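Call for Participants: Clearing and Setting the Table

Lalano Home Habits Project
Posted under: Paid studies, Adults, In person

Closing date for applications: 1/29/18

Lalano is looking for adults to take part in a paid study of how people set out, sort and put away small things on a table. You do not need any experience. You do not need to be a tidy person, and we would like to hear from people who are not.

The study is run by Babita Ahuja and Eskil Hellström, with sessions led by Rajkumari Lodhi. It is paid for by Futelari, which makes storage for kitchens and playrooms. Futelari will see the written results. It will not be given your name or contact details.

What the study is about

Most homes have one table that is used for everything. People eat at it, pay bills at it, let the kids build on it, and then clear it before the next meal. We want to know how people do the clearing. Some pick up the biggest thing first. Some start at the edge nearest them and work back. Some push everything into a pile and deal with the pile. We are also interested in where people stop, and what they leave behind because it seems to belong there.

An earlier round in October used only kitchen things. A lot of people in that round told us that toys were the real problem at home, so this time there are blocks as well.

Who can apply

You can apply if you:
are 18 or older
can read and follow short written instructions in English
can sit or stand at a table for up to forty minutes, with breaks
can pick up and move light objects with one or both hands
did not take part in the October round

We are taking 80 people. We would like a mix of people who live alone, people who live with other adults, and people who live with children under ten. When one of these groups is full we will close it and keep the others open.

Left-handed people are very welcome. We had too few of them last time.

If you use a wheelchair or would prefer a lower table, tell us on the form and we will have one ready. If you have limited use of one hand, you can still take part. Rajkumari will call you before your visit to go over the tasks.

Who cannot apply

Employees of Lalano or Futelari, and people who live with them, cannot take part. Neither can anyone who does paid work in product testing for another storage or furniture company at the moment.

What you will do

There is one visit. It takes two hours, including the paperwork at the start and a break in the middle. You will be at the table for less than half of that.

Part one is setting out. You get a box of objects and a card with a short description of a situation, such as "a child is going to play here while you cook." You place the objects on the table however you think makes sense. You can use all of them or leave some in the box.

Part two is clearing. The table is already laid out when you come to it. You clear it as you would at home. There will be containers of different sizes, and you decide what goes in them. Please do not ask the session leader which container is the right one. Any of them is fine.

Part three is one thing at a time. The session leader names an object and you move it to a new place on the table, or into a pot, and say out loud why you chose that spot. A few words are enough. People find this part slow, and there is a break before it.

Part four is a conversation. We ask about the main table in your own home, who uses it and who clears it. You can skip any question.

The objects

The things on the table are light and plain. They include building blocks in solid colors, cooking pots, cups, spoons, cloths and a few odds and ends such as pens and clips. Nothing is sharp and nothing needs to be plugged in. No food is used. All the objects are washed between visits, and the table is wiped down.

You may find that some objects do not seem to go with the others. Please treat them the way you would if you found them on your own table.

The tabletops are smooth with a wood-grain finish. We do not use a cloth or place mats except in one task, where you can add them if you want to. 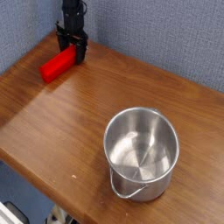 Red block and tabletop.

What you get

You will be paid $80 for the visit. Payment is by check or gift card, your choice, and is handed to you before you leave. If you need to stop partway through, you are still paid in full.

Parking is free behind the building. If you come by bus, bring your ticket or a note of the fare and we will pay you back the same day.

We cannot pay for child care, but you can bring one child. There is a waiting area with books. Another adult must come along to stay with the child.

Your information

We write notes during the session and make a sound recording of parts three and four. The recording is typed up and then erased. Your name is kept on a separate list from your answers. You can ask us to remove your answers up to thirty days after your visit. After that they are mixed in with everyone else's and we have no way of pulling them out.

You will get a copy of the consent form by email before you come, so there is time to read it. There is another copy to sign when you arrive.

Where

Lalano, second floor
259 Ardeleanu Street

The entrance is at the side of the building, next to the loading door. The elevator works but is slow. The study room is at the end of the hall on the left, past the restrooms.

Morning, afternoon and early evening visits are available. Evening visits fill up first. If you can only come in the evening, please apply early and write that in the comments box.

How to apply

Fill in the short form at the front desk, or ask for it by email or phone. It has questions on your household, the size of your main table and what it is used for. A guess at the size is fine. Please do not send photos of your home. We do not need them and will delete them.

We had more than 700 forms for the October round and expect a similar number this time. Everyone who applies will get an answer, but it may take two weeks. If you are picked, you will be offered a choice of visit times. If you are not picked, we will ask whether you want to stay on the list for the next study. Saying no has no effect on anything.

One form per person. Two people from the same household can both apply, but we will invite only one of you.

Before your visit

Eat beforehand or bring a snack for the break. There is water and coffee in the hall, but no food for sale in the building.

Wear something you can move your arms in. Bulky sleeves and long scarves get in the way at the table. There are hooks for coats by the door.

Bring a photo ID. We need it to make the payment.

If you are running late, call. We can hold your place for twenty minutes. If you are sick, please stay home and call us, and we will find another time.

Common questions

Is there a right way to do the tasks?
No. We do not score anyone.

Will I be timed?
The session leader notes when you start and finish. You will not be rushed, and there is no bonus for being fast.

Can I talk while I work?
Yes. In part three we ask you to. In the other parts it is up to you.

Can I rearrange things after I have put them down?
Yes, as many times as you like, until you say you are finished.

Do I get to keep any of the objects?
No, they are used again for the next visit.

Can my teenager take part?
Not in this round. You have to be 18 by the day of your visit.

Will I find out the results?
We are writing a short summary of 800 words or less for everyone who took part. Check the box on the consent form if you want it sent to you.

Contact

For questions about the tasks or about access to the building, ask for Rajkumari Lodhi.
For questions about payment, ask for Cyrill Oberholzer.
For questions about your information, or to make a complaint, ask for Babita Ahuja.

The front desk can put you through to any of them. If you leave a message, say it is for the table study and give us a number where we can reach you during the day.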